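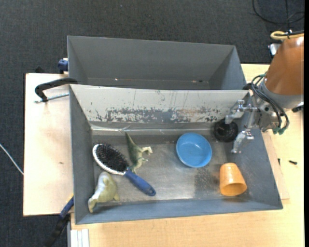
Sorting small household odds and ends with two bins

Bathroom bits, kids' toys and stray dishes tend to pile up together. Two metal bins side by side will get you through the lot.

1. Put everything into the front bin. Leave the back one for things that are staying.

2. Take out anything from the kitchen first. Bowls and cups go straight to the sink.

3. Pull out the hairbrushes. Drag a comb through the bristles to lift the hair, then wash the brush in warm soapy water. A paddle brush with a cushioned pad should dry bristles down on a towel. If there's a hole in the handle, hang it on a hook afterwards.

4. Wipe plastic animals and dinosaurs with a damp cloth. Check tails and flippers for cracks. Keepers go in the back bin.

5. Whatever is left can be donated or binned.

Old metal bins with scraped paint are fine for this job, but line them with a tea towel if the colour is flaking. Allow 20 minutes for a full bin.

Updated 17 September 2024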